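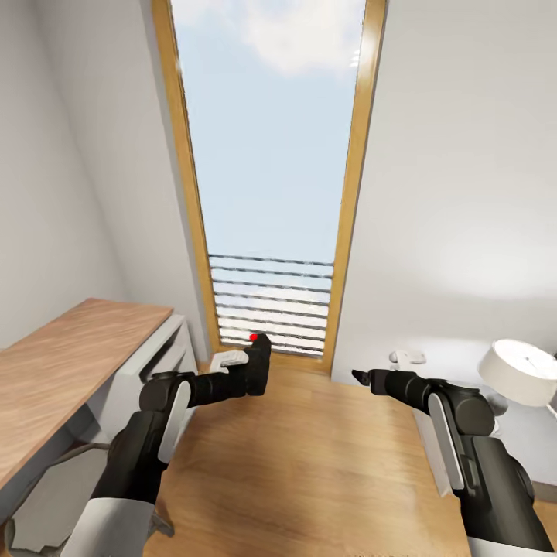 Fig. 1. Both arms in the simulated bedroom, window side.

Arm keeps moving after the command stream drops: fault report, drawer task
Project report, submitted 2018-10-06

Summary

Two-arm robot in simulation, one job: go to the desk, get hold of the drawer handle, pull, let go. We ran it 96 times in September. In 17 of the runs an arm carried on moving after it had stopped getting commands. Nothing broken, it's all software, but the same controller is supposed to go on the real arms next term so we treated it as a safety fault and dropped the rest of the plan (the cup task, sorry, see Not done).

Short version of the cause: the controller held the last velocity it was given and had no timeout. The stop key went into the same queue as everything else. So when the queue jammed, stop jammed too.

Setup

Room model is the bedroom from the Plornen scene pack. Bed, desk, drawer cabinet, shelving, chair. We didn't change the layout. Controller is ours, called Plavon, written on top of the arm interface from Luniner. Operator drives both arms from one desk, commands go out as velocities, one stream per arm. Logs are written by the controller and not by the operator side, which caused us some pain later on.

Views were taken from the room and from down by the grippers. The low ones turned out more use for debugging than we expected - you can tell fast if a finger is near something it shouldn't be near, like the base bars of the furniture on the floor by the bed.
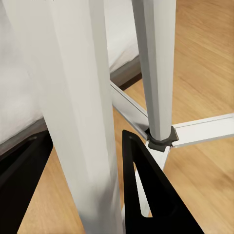
Plavon Team, Department of Mechatronics, Siliņa

What happened

First time it showed up we thought it was the operator. Right arm was on its way to the desk, operator let go of the handset, arm kept going. Slowly. Elbow went on into the chair and the run was thrown out. Wrote "operator error" in the log book. Wrong.

Second time was a different operator, and the left arm. It wasn't even being used for the drawer, it was meant to be parked. It sank until the contact check tripped on the floor. Operator had pressed stop well before that and swears it was a full press. The log agrees - the stop message is there, it just arrives late, behind a pile of old move commands which all get played out first, in order.

After that we went back through the older runs looking for the same pattern: velocity constant, no new message ids, joint angles still changing. Found it in runs we had marked as fine. The arm had just drifted through empty space and hit nothing, so no one noticed. Those are included in the 17.

Worth saying, the fault did not care which arm. We wasted a good while on the idea that the left arm had a bad gravity setting, because a sinking arm looks exactly like that. Gravity setting was fine.

How we reproduced it

Steps, if anybody wants to repeat them:

Start the scene, both arms at home pose.
Move one arm at slow speed, any direction with free space.
Block the operator process (we used a plain pause, unplugging the network does it as well).
Watch joint angles, not the screen. Screen can lag and fool you.
Press stop. Note when the stop is sent and when it's recieved.
Unblock.

With the operator process blocked the arm never stopped by itself. Not once. It only ended at a joint limit or a contact. When we did the test with the left gripper low over the bare floor we set the contact check very sensitive so the run would end early.

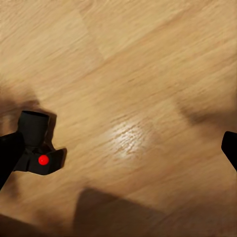

Cause

Three things stacked up:

No timeout. Controller reads the last message and keeps applying it. If nothing new comes, the old velocity is still "valid".

One queue. Moves and stop share it. First in, first out. A stop behind a full queue is not a stop.

Status light in our operator window showed green as long as the connection was open. Open is not the same as delivering. So the operator had no hint at all, which is why the first one got blamed on a person.

The Luniner interface did what we told it to. The hold behavior was in our code, copied from an early position control version where holding the last value is harmless. In position mode the arm gets there and stays. In velocity mode it just goes on. We changed mode and didn't re-read that function.

Fix

Timeout in the controller: no fresh message, velocity goes to zero and the arm holds position.
Stop has its own channel and clears the move queue when it comes in.
Old messages get dropped by timestamp, they are not played back after a pause.
Status light now tied to message age.

Gripper is treated separately. First version of the timeout opened the grippers as well, bad idea if the arm is holding something. Now the grip stays how it was and only the arm motion is cut. On the drawer that means the hand stays on the handle, the operator has to release it on purpose. We argued over this and its still not settled.
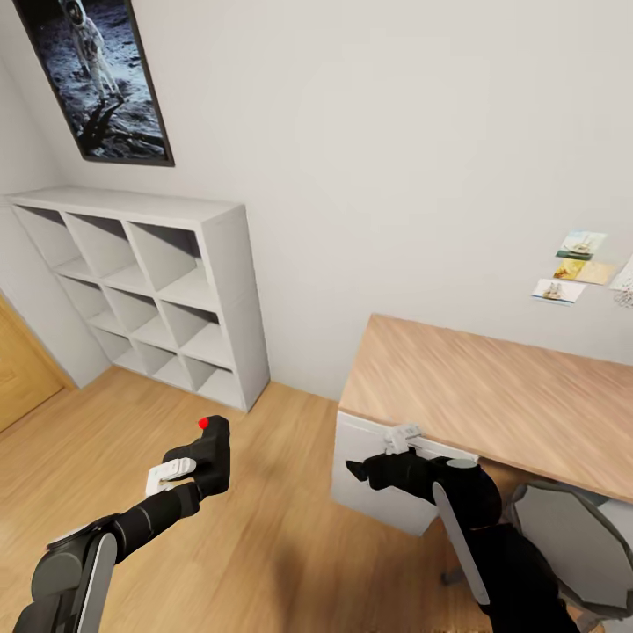 A reviewer's note on our draft: I'd want to see the held grip justified better than this. A hand clamped to a drawer handle with a dead operator link is still a hazard on a real arm, even at zero velocity. What happens if a person pulls the drawer? Also your stop goes over the same network cable as the moves, own channel or not. Don't call it an emergency stop.

Fair on both. We have renamed it to "software stop" everywhere in the code and in the operator window. For the real arms there has to be a wired stop that cuts motor power, and nobody runs them until it's fitted and signed off. Grip force after timeout: we plan to lower it to a light hold, not tested yet.

Not done

Cup task. Dropped.
Blocking both streams at the same moment. Only did one at a time.
Clock offset between the operator machine and the controller - matters now that we drop by timestamp. If the clocks drift far enough the controller will throw away good messages.
Log book entries for the early runs still say operator error, need correcting before hand-over.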